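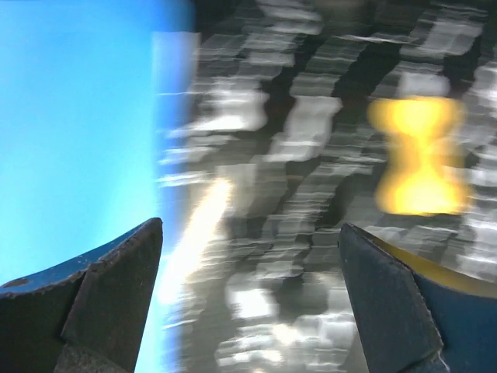

Blue, silver-grey and a spot of golden yellow.

Flomham Winter Window
Minutes of the planning meeting, 28 November 2024, back room at Henriques

Chair: Deolinda Abreu

1. Notes from last time
Agreed, with one correction: the Sendton shop is lending us the long shelf and the step stool, not the short shelf.

2. Colours
We have a scheme at last! Blue, silver and yellow won easily, and there was a lot of happy talk about how well they sit together. Blue is to be the calm part, kept plain and with nothing stuck on it. Silver gets all the sparkle, so anything shiny and bumpy goes on that side, where it can catch the light from the street. Yellow is to be used sparingly – one warm spot and then stop. Red was suggested again and will be saved for another year.
Agreed: blue on the left as you look in from the pavement, silver in the middle and on the right.

3. Lights
The old white string still works along its whole length and will go behind the silver. Deolinda tried it at home with the curtains drawn and loved it. A question was asked about leaving lights on overnight. They will go on a timer and switch off with the shop sign.

4. Paper shapes
The Sundel playgroup would like to make the paper shapes for the bottom of the window, up to 700 of them if the children keep going. Everyone was delighted. We will need a box to keep them flat and more thread. No glitter please, as it got into the till last November.

5. Money
The lights cost us nothing. Thread, tape and hooks to be bought in Sendton, receipts to Deolinda. Henriques has kindly offered the room free until the window is finished, tea included.

6. Putting it up
Two evenings should be enough, starting once the shop has shut. First evening for cleaning the glass, moving the shelf and fixing the blue. Second evening for the silver, the lights and the hanging. Please bring your own scissors, with your name on them.

7. Any other business
The glass has a small chip low down near the door. Henriques knows. It can hide behind the paper shapes.
Thanks were given for the ginger cake – a very good one – and the recipe is to be passed round.

Meeting closed at 7 pm.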